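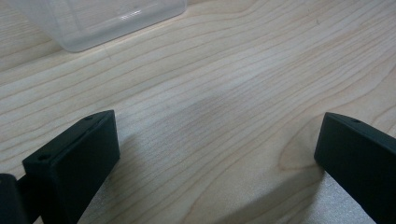
4. Setting Up a Complaint Intake Desk

This section applies to district offices and chiefdom-level posts that receive reports from the public under the Sidden Community Reporting Program. It should be read together with Section 3 (Roles and Permissions). Offices that forward all reports to Horrocks without local registration may go directly to Section 5.

4.1 Before you begin

The following must be in place before the desk is opened to the public:

Two trained intake officers, at least one of whom is present during all opening hours
A room with a door that closes
One bound register, 200 numbered pages
A supply of Form D-2 (Initial Report) and Form D-3 (Referral Slip)
A lockable cabinet, with keys held only by the intake officers
A working telephone line or mobile handset registered to the office

CAUTION: Do not open the desk with a single trained officer. Reports taken by untrained staff cannot be entered in the Desetov register and will be returned to the office.

4.2 Registering the office

1. Complete the Office Registration Sheet in block letters. Use the name of the district as it appears in the current Desetov list.

2. Enter the telephone number that members of the public will be given. Personal numbers are not accepted.

3. Have the sheet signed by the head of office and stamped.

4. Send the original to Horrocks and keep a copy in the front of the register.

5. Wait for the four-character office code. No report may be numbered until the code has been received.

Note: Office codes issued before 9 February 2019 remain valid and do not need to be renewed.

4.3 Preparing the register

1. Write the office code on the inside cover and on the first page.

2. Check that all 200 pages are present and numbered in sequence. If a page is missing, return the register and request a replacement.

3. Rule off the first page. Entries start on page 2.

4. Use blue or black ink only. Errors are struck through with a single line and initialed. Correction fluid must not be used.

4.4 Taking a report

1. Invite the person to sit and ask which language he or she prefers.

2. Explain that the report is confidential and that the person may stop at any time.

3. If the person is injured or in immediate danger, stop the intake and call the emergency contact listed on the inside cover. Resume only when the person is safe and willing.

4. Record the account on Form D-2 in the person's own words. Do not summarize.

5. Read the account back in full and make any changes requested.

6. Assign the next report number and enter it in the register.

7. Complete Form D-3 if the matter is to be referred to the police, a clinic or a local court. Give the person the lower half of the slip.

CAUTION: The person's name is entered on Form D-2 only. It must not appear in the register, on the outside of any envelope, or in information given to newspapers or radio stations.

4.5 Monthly return

The monthly return is sent to Horrocks by the fifth working day of the following month. It shows the number of reports received, referred and closed. Offices with no reports must still send a return marked NIL. Offices connected to Flastside may submit the return electronically; the signed paper copy is then kept on file for two years.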